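Search forums Search titles only By: Advanced search
Home Forums Bath & Small Spaces New posts Log in

Toothpaste standing in a glass mug – who else does this?

hcloutier64
I gave up on our plastic toothbrush caddy in July and I am so happy I have to tell somebody. The tube now lives in an old glass mug with a handle, cap down, and that's the whole system! The paste is always at the cap end when I want it, the mug goes in the dishwasher, and I got back a good bit of counter (ours is tiny, 32 inches wall to wall with the sink in it).

Toivo K.
Cap down is right. Mug is wrong. Anything with a closed bottom collects a ring of goo and you will be scrubbing it. I use a Hakala rack with slots, it drains, done.

hcloutier64
Ha, I knew somebody would bring up the goo! A quick rinse every few days and mine stays clear. And I'd much sooner rinse a mug than poke at those slots with a cotton swab – I had the Serex version of that rack and it was awful.

aaliyah_g
Team mug all the way!! I do it for the kids too, one mug each, and they put the tube back because dropping something into a mug is easy. They never once used the rack. My only trouble is tipping. A full tube in a little mug gets top-heavy, and if the mug is light the whole thing goes over at 6:45 in the morning with everybody asleep.

Diane Gauthier
Aaliyah, get a heavier mug. Thrift stores are full of thick amber glass ones with handles. Mine came in a box lot from the Pillusley flea market and it has never gone over, even with a big new tube in it.

Toivo K.
Until it meets a tile floor. Glass in a bathroom, with kids. No thanks.

aaliyah_g
Fair point Toivo, the kids' ones are enamel. The glass one is up high and it's mine, all mine.

ionut_c
I like the look of glass too, and amber goes with everything. One thing I'd add – put the tube in at a slant so it leans on the rim. Straight up and down it wobbles. Handle toward the wall if your shelf is narrow. Pictures of a wood-grain top, with a tube and mug in the first and last:
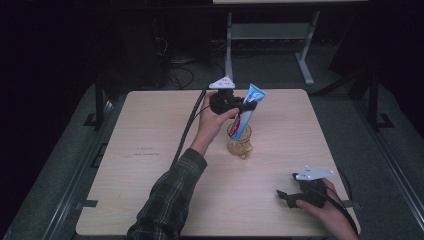
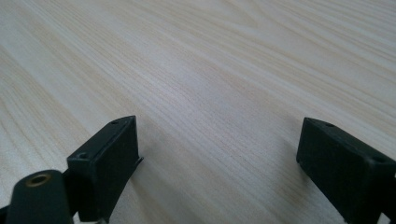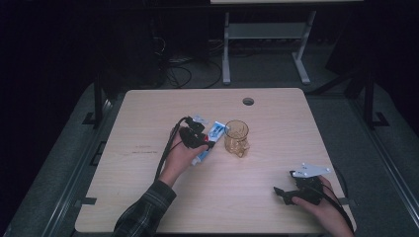
First one: tube cap down over the glass. Last one: tube lying diagonally, mug upright beside it.

Diane Gauthier
Oh, I love the ribbed glass on that mug! Going back to the flea market for a second one.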